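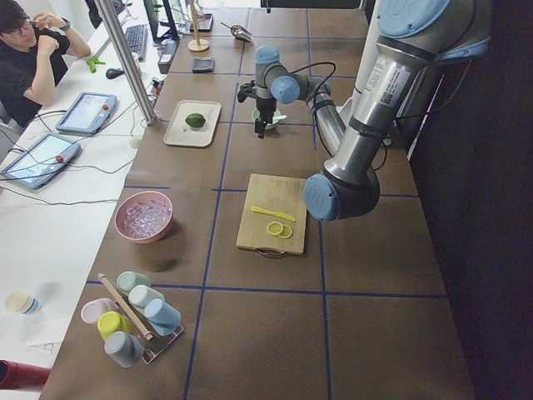 # Setting out a cold drinks station: project report

Cillian Keane, Food Service and Hospitality, spring project

## Background

The task was to plan a small self-service drinks point for the Fairweather open evening in April. Last year the drinks were served from one end of a long counter and there was a queue for most of the night. I wanted to find out if a better layout on one table would shorten the time each person stood there.

The drink was plain: cold water with ice and a slice of lemon or lime.

## The table

I used a brown tabletop marked into large squares with dark blue tape. The squares made it easy to write down where each thing went, and to put it back in the same place after a trial. The cutting board fits inside one square, so I used it as the starting point and placed the other items by it.

The main items were:

- a cream rectangular tray for whole fruit
- a light wooden cutting board with a yellow plastic knife
- a pink bowl for ice
- a rack holding six cups upside down on pegs
- a metal scoop

The six cups on the rack are all different colours: mint green, cream white, light blue, pale pink, yellow and grey. I chose mixed colours so that people could remember which cup was theirs. There is also a small green cup, which I kept apart from the rack for testing.

## Layouts tried

**Gudden layout.** I named the layouts after the rooms in our building. In this one the cups were at the far end and the fruit was at the front. People had to reach over the cutting board to get a cup, and sleeves went across the lemon. I dropped it after 7 runs.

**Clorby layout.** The cup rack moved to the near left corner, with the ice bowl between the rack and the board. This was better. A person takes a cup, then ice, then fruit, and moves in one direction. The only trouble was the scoop, which started at the far end of the table and had to be fetched.

**Flurkano layout.** Same as Clorby, but the scoop was given a square nearer the ice. Testers picked it up without being told where it was. They did not always put it back in its square — most of them laid it down wherever their hand was.

## The scoop

The scoop took up more of my time than anything else. It is stainless steel with a rounded bowl and a cylindrical handle, and it needs clear space at the handle end or people knock it. I tried laying it within a square and also across the place where two tape lines meet. The crossing was easier to find again, as the tape runs out from under the bowl and shows where it belongs.

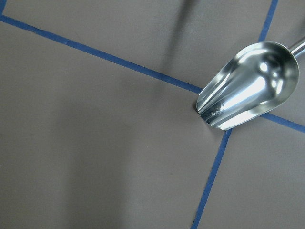
*Figure 2. Stainless steel scoop resting over a crossing of the blue tape.*

## Results

I timed 43 runs in all. The slowest part in every layout was the fruit. Cutting a slice to order held everyone up, even when the tester was quick with the knife. With lemon slices cut beforehand and left on the board, the wait was much shorter. The final layout was Clorby with the scoop moved, and 3 people could use the table one after another without anyone having to step back.

For the open evening we would need 504 cups if each visitor takes two. One rack is not enough for that, and a second table for clean cups should be planned.

## What I would change

The ice bowl is too small for a full evening and would need a lid. I would also give the whole limes their own board, as the tray slides when you pick one up. The tape should be replaced before the event with something that can be wiped down properly.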